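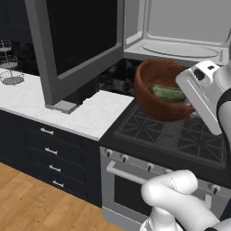 Nach dem dritten Auftrag bleibe die Oberfläche bei ihr klebrig, schreibt Khadija Saber, und zwar auch am nächsten Morgen noch. Ob das am Öl liege oder am Holz, wolle sie wissen, die Schale sei aus Kirsche und vorher nie behandelt worden.

Am Holz liegt es in diesem Fall kaum. Kirsche nimmt beim ersten Mal viel Öl auf, beim zweiten Mal deutlich weniger und beim dritten Mal fast nichts mehr. Was dann auf der Fläche stehen bleibt, härtet zu einem zähen Film aus. Überschuss nach zwanzig Minuten mit einem trockenen Baumwolltuch abnehmen, auch wenn die Fläche schon gut aussieht. Ist der Film bereits da, hilft ein Lappen mit einem kleinen Schuss frischem Öl: die klebrige Stelle damit anreiben, kurz warten, gründlich trocken wischen. Ist er schon durchgehärtet, muss ein feines graues Vlies her.

Endel Holzöl für Schalen, Bretter und Kochlöffel
Hersteller: Grudholm
Artikelnummer 747
Flasche 300 ml mit Dosierspitze

Beschreibung
Endel ist ein aushärtendes Pflegeöl für Küchenholz. Es besteht aus kaltgepresstem Leinöl und Tungöl und enthält weder Lösungsmittel noch Trockenstoffe. Im Unterschied zu Speiseöl aus dem Küchenschrank wird es nicht ranzig, sondern reagiert mit dem Sauerstoff der Luft und verfestigt sich in der Holzfaser. Die Oberfläche bleibt offenporig und seidenmatt. Helle Hölzer werden etwas wärmer im Ton, Nussbaum und Räuchereiche dunkeln sichtbar nach. Wer Ahorn möglichst weiß behalten will, sollte zum Öl ohne Leinanteil greifen.

Der Geruch ist in den ersten Tagen nussig und ziemlich deutlich. Er verliert sich mit dem Aushärten.

Geeignet für
Gedrechselte Schalen, Salatschüsseln und Salatbesteck, Schneidebretter aus Stirn- und Längsholz, Kochlöffel, Nudelhölzer, Messergriffe ohne Lackierung, Brotkästen innen und außen.

Nicht geeignet für
Lackierte oder versiegelte Oberflächen. Das Öl kann dort nicht einziehen und bleibt als Schmierfilm liegen. Bambus nimmt Endel nur ungleichmäßig an, dort bitte zuerst an der Unterseite probieren. Für Arbeitsplatten führen wir ein eigenes Hartöl von Voscombe, das stehende Nässe besser verträgt.

Anwendung
Neues oder stark ausgetrocknetes Holz zuerst mit Wasser abwischen und über Nacht trocknen lassen. Die aufgestellten Fasern mit Körnung 240 in Faserrichtung glätten, Staub abbürsten.

Das Öl satt auftragen, Stirnholz reichlicher als Längsholz. Bei Schalen sind das die beiden gegenüberliegenden Stellen der Wandung, an denen das Holz matter wirkt und das Öl schneller verschwindet. Dort ruhig nachlegen, solange noch etwas einzieht. Nach zwanzig Minuten alles abwischen und das Stück so hinstellen, dass von allen Seiten Luft herankommt.

Zweiter Auftrag am folgenden Tag, wieder mit Abwischen. Bei den meisten Hölzern reicht das. Kirsche, Birne und Olive brauchen keinen dritten, Esche und Eiche dürfen ihn haben.

Bis das Öl vollständig ausgehärtet ist, vergehen bei Zimmertemperatur drei bis vier Wochen. Trockene Lebensmittel wie Brot oder Nüsse können nach einer Woche hinein, mit Salatsauce bitte warten. In einem kühlen Keller dauert alles länger.

Nachpflege
Bei täglichem Gebrauch alle paar Monate, bei einer Obstschale genügt einmal im Jahr. Ein einfacher Test: einige Tropfen Wasser auf die Fläche geben. Ziehen sie sofort ein und hinterlassen einen dunklen Fleck, ist es Zeit für einen dünnen Auftrag.

Holzgeschirr von Hand spülen, mit lauwarmem Wasser und wenig Spülmittel. Nicht einweichen. Danach abtrocknen und hochkant stellen. Heizkörper, Backofen und der Platz direkt neben einer brennenden Kochstelle bekommen dem Holz schlecht, Schalen mit dünner Wandung reißen dort zuerst. In die Spülmaschine gehört nichts davon.

Gegen Zwiebel- und Knoblauchgeruch hilft grobes Salz mit einer halben Zitrone, danach abspülen und trocknen lassen. Rote Bete geht damit nur teilweise heraus.

Sicherheitshinweis
Mit Öl getränkte Tücher können sich selbst entzünden. Nach Gebrauch einzeln und flach ausgebreitet im Freien trocknen oder in einem verschlossenen Metallgefäß mit Wasser aufbewahren. Nicht zusammengeknüllt in den Abfalleimer werfen. Das Öl selbst ist bei Raumtemperatur nicht kritisch. Außer Reichweite von Kindern lagern.

Lagerung
Kühl, dunkel und gut verschlossen. Angebrochen ist die Flasche bis zu 2 Jahre verwendbar. Eine Haut auf der Oberfläche lässt sich abheben, das Öl darunter ist in Ordnung. Ist der Inhalt durchgehend zäh, bitte nicht mehr verwenden.

Passend dazu
Endel Wachspaste, Dose 200 g. Bienenwachs und Leinöl, für ein etwas glatteres Finish. Erst auftragen, wenn das Öl ausgehärtet ist.
Baumwolltücher von Tomaszewski, ungefärbt, fusselarm.
Schleifvlies grau, Zuschnitt für die Hand.

Fragen zum Produkt

Kann ich das Öl auf eine Schale geben, die bisher mit Rapsöl gepflegt wurde? (Villads Kjærgaard)
Ja, aber erst nach einer gründlichen Reinigung mit heißem Wasser und Spülmittel, gegebenenfalls mehrmals. Fühlt sich das Holz nach dem Trocknen noch fettig an, leicht anschleifen. Restliches Speiseöl verzögert die Aushärtung erheblich.

Enthält das Öl Nüsse?
Tungöl wird aus den Samen des Tungbaums gepresst, die im Handel auch als Tungnüsse bezeichnet werden. Bei einer Nussallergie empfehlen wir, vor der Verwendung ärztlichen Rat einzuholen.

Meine Schale hat einen Haarriss am Rand. Schließt das Öl ihn wieder?
Nein. Ein feiner Trockenriss kann sich etwas zusammenziehen, wenn das Holz wieder Feuchtigkeit aus der Luft aufnimmt. Das Öl verlangsamt nur den Wechsel.

Gibt es größere Gebinde?
Der Kanister ist ab März wieder lieferbar. Werkstätten und Drechslereien wenden sich wegen der Preise bitte direkt an uns, telefonisch am besten mittwochs.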